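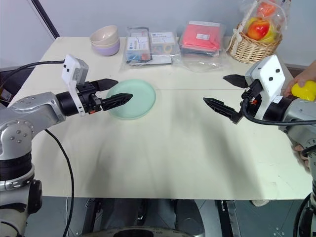
DATA COLLECTION

The two-arm station at Plindau finished its first block of table-setting examples on Sunday, April 10, 2022. The block holds 200 accepted episodes of one task: a piece of produce is placed on a plate in the middle of the table, and the episode closes when both grippers are open and clear of the rim. The plate is the pale green one. The bowls, the packaged goods and the fruit basket along the back edge are left in view as background and are not task objects in this block.

Each episode is recorded as synchronized streams from a head view and the wrist views, together with joint positions, commanded positions and gripper opening. The streams are logged at 30 samples per second. Camera timestamps are taken at capture and not at write, which was the main fault in the December trial, where late writes shifted the wrist views against the joint data. Those older files have been kept but are excluded from training.

An episode starts with the arms held over the table and the plate unloaded. The operator moves one arm at a time unless the task sheet calls for both. For single placements, the idle arm stays on its own side of the plate and may hover over the rim. This gives the learning system examples in which the second gripper is in view and does nothing, a condition that was missing from the trial set. The trained policy tended to move both arms whenever both were visible.

The plate position is changed between episodes. The original plan fixed it with tape marks, but a policy trained on marked positions did well at the marks and poorly between them. Positions are now drawn from a list generated by Zustham, the scheduling tool, and the person resetting the table places the plate by eye. Small placement errors are left in. The true position is recovered afterward from the head view.
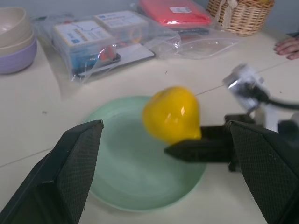

Avberg Manipulation Group, Plindau site

The wrist views carry most of the useful information in the last part of a placement. From the head view, a gripper housing can hide the object at the point of contact. A wrist camera on the opposite arm sees the plate between its own fingers and the other gripper coming in from the side, as with the yellow bell pepper. For that reason an episode with a dropped wrist stream is rejected even when the head stream is complete.

Motion blur is not grounds for rejection. An earlier filter removed any episode with blurred wrist images, and the remaining set was biased toward slow placements. The policy learned from it was slow as well. The filter now looks only for missing images, repeated images and exposure faults.

The peppers are harder than they look. The skin is glossy and the bright spot on it moves as the arm moves, so a segmentation model trained on matte objects tends to split one pepper into two regions. Labels for the pepper episodes were corrected by hand on the first and last images and propagated between them. A pepper may also roll after release. Operators were told to leave a rolled pepper alone if it came to rest inside the rim, and to flag the episode if it did not.

Flagged episodes are stored in a separate folder, Oei. They are not failures in the sense of bad data. The folder contains drops, regrasps and placements that ended off the plate, each with a short code for the cause. They will be used to train the success detector, which needs negative examples taken under the same lighting and with the same background as the positive ones.

Session rules for the next block:

Sessions run 60 minutes, followed by a change of operator.
Hands stay outside the reach of both arms while an episode is recording. Hands resting at the table edge are acceptable and need no flag.
After 3 consecutive flagged episodes, stop and run the gripper zero routine.
Cable loops at both wrists are checked at the start of each session for free travel over the full reach.
Clear bags on the back row may be moved between sessions but not during one.

The next block adds the stacked bowls as task objects. Nested bowls need a different grasp from produce, with one finger inside the rim, and the rim of the upper bowl is not always level. Task sheets are being revised to state which bowl is to be taken and where the other arm should wait. Collection starts when the revised sheets have been tested on the station.

Shares: 3
Comments: 0

Recent items
Timestamp drift in the December trial: cause and repair
Zustham position lists: how to request one
Cause codes for flagged episodes, revised
Gripper zero routine, short version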